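4 April 2023

Dye bench, second day of the madder series. I meant to write this up last night but the kettle at Tirkholm was still going when Christos Tsakiris came by with a bag of oranges, and we ended up talking about his mother's tablecloths until the lights went off in the corridor.

Starting point was the same wool as in March, the soft two-ply from Lonex, wound into 10 small skeins and tied loosely in figure eights. (Too tight a tie leaves a pale ring, as I learned on my very first batch and then again on my fourth.) Alum overnight, lid on, no heat. I gave them a squeeze in the morning and put them straight into the pot while damp.

The madder had been soaking since the weekend and smelled like a garden shed, in the best way. I brought it up slowly and kept it well short of a simmer, then held it there for 30 minutes before the first skein came out. Arlindo Meireles thinks I fuss too much over the heat — he may be right, but his last batch went brown and he was a good sport about it, so I will keep fussing.
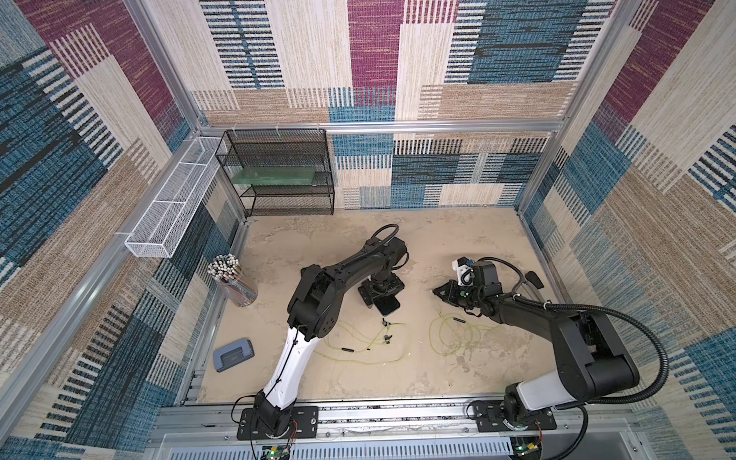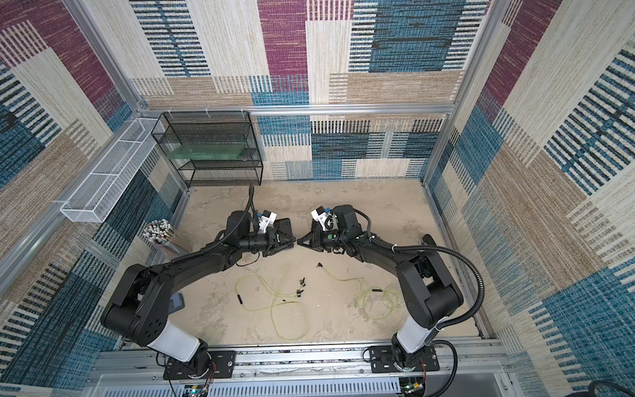
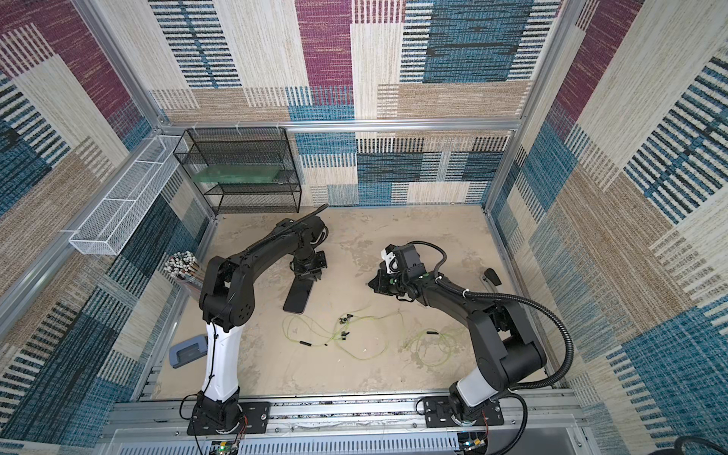
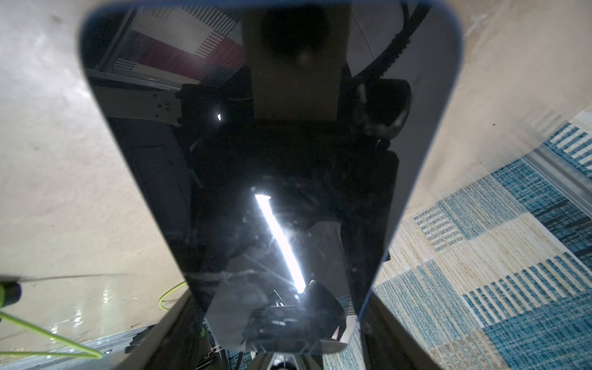 Skeins 1 to 4 are a warm brick color, a shade deeper than I hoped. Number 5 had the pinch of chalk and is noticeably redder, very pretty, and I would happily knit a whole cardigan out of it. Number 8 went in with the iron water and turned a sort of dusty plum that I can't stop looking at. The others are still in the pot, cooling with the roots, and I'll lift them tomorrow after the morning meeting.

Rinse water from the Frota tap again. I'd like to try the rainwater from Avthorpe before we settle on a recipe, if somebody driving that way could fill the two blue jugs by the door. Please don't use the big steel spoon for the iron pot, it has its own stick, with tape on the handle.

Still to do: label the tags in pencil (the pen ran last time), cut a short length from each skein for the window test, and order more alum. Christos, your oranges are in the fridge, bottom shelf, minus two.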